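An afternoon at the Kalico open day: what it takes to keep one gripper station going

I went to the Kalico open day on a Sunday, with a train ticket I had paid for myself and a low opinion of open days. The leaflet promised "automation up close". In my experience that means a rope, a loop of video and a young person in a polo shirt. This year they let small groups into the Dimeo room for the two o'clock slot, so I put my name down for that and skipped the talk in the main hall.

Dimeo is the name of one station. It has a table, a pair of hand-held grippers, and a lot of cable. A person works the grippers by hand and the movements are recorded, to be used later in teaching a robot arm the same job. Kalico says the arm learns faster this way. Perhaps it does. I asked how much faster and was told the figures were being written up, as they had been when I asked at the spring event.

What I had come for was the upkeep. Anybody can show you a machine working for ten minutes. I wanted to know what is done to it before the visitors come in, and how often.

Checking the fingers

The first job of the day is to look at the gripper fingers, and we were given a sheet with the routine on it. You open the jaws fully over a plain pale surface and look at both fingers on the gripper's own camera.

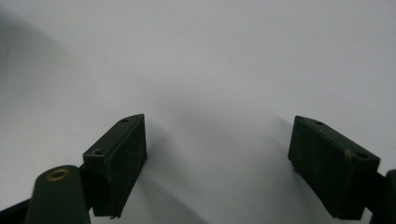 The point of a blank background is that you have nothing else to look at. The sheet asks for wear on the gripping faces, anything stuck to them, and the state of the screw holes along the top. It also asks you to look at the brass bushing, and I would have liked to hear more about that. How worn is too worn? The sheet says "replace if in doubt", which leaves a good deal to the mood of whoever is on shift.

The fingers are dark green and chunky, and a bit scuffed. A set is meant to last 201 sessions, according to the same sheet. I asked where such an exact number came from. It was the count reached by the first set before somebody changed it, and it has been printed as the service life ever since. I have seen worse reasons in larger firms, but I wouldn't build a budget on it.

The check is then done again after moving the gripper a little, so that a patch of shade isn't taken for damage. I thought this was fussy until I tried it. The shadows do move about on the pale background, and on a small screen a soft grey smear near the finger can pass for something on the lens. 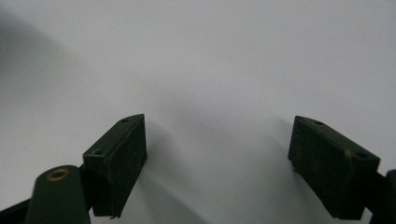

Spares and the Garkov question

Spare fingers are kept in a drawer, 24 of them when I asked. The older ones came from Garkov, and the newer ones are made on site. Our guide was keen on making them in-house and said it saved a three-week wait. Fair enough, though I noticed that the drawer had no labels, and that telling an old finger from a new one was done by feel.

Changing a pair is quick. Two screws come out, the finger comes off, the new one goes on, and the screws go back in by hand before they are tightened. The guide did it in under ten minutes while talking. The slow part comes afterwards, when the opening has to be measured again and the result typed into a program called Rennie. If you skip that, the recordings look fine and are useless. It has happened: 56 recordings were thrown away in August. I was glad to be told, and I wish more places would own up to that sort of thing on an open day.

The last look is a close one, with the gripper tilted.

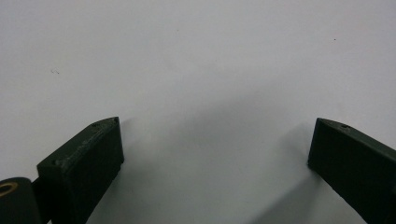

Dirt matters more than I expected. The sheet has a line about wiping the surface as well as the gripper, and another about hairs. A visitor in our group asked whether a speck of dust could really spoil anything. The reply was that one probably couldn't, but that it is easier to wipe every time than to argue about it. I can't fault that. I did ask who signs the sheet when it's done. There is a box for a signature, and on the copies pinned to the wall it was mostly blank.

At the table

After that we watched the station in use. You stand at the table with a gripper in each hand, and the task has to be done in the same way over and over. A full block is 10 repeats, then a rest. It looks dull and I'm told it is. The cables bothered me more. They trail off both grippers and across the carpet, and the routine has a good deal to say about fingers and not one line about checking a cable. I'd have thought a tug on a plug was the likelier fault of the two.

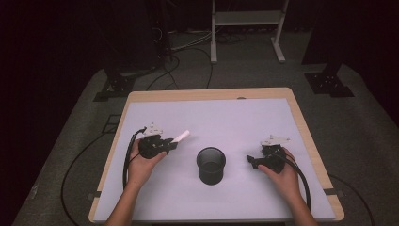 The Dimeo table, with a gripper in each hand and the cup in the middle.

I put the cable point to the guide, who wrote it down. I also asked what the whole station costs to keep running in a year, counting staff time, and got a figure for screws and plastic. Staff time wasn't in it.

Would I go again? Probably, if they keep the Dimeo slot. It was the one room where I was shown a fault log along with the finished thing. Book early, as the groups are small, and bring your own lunch, because the café stops serving at half past one.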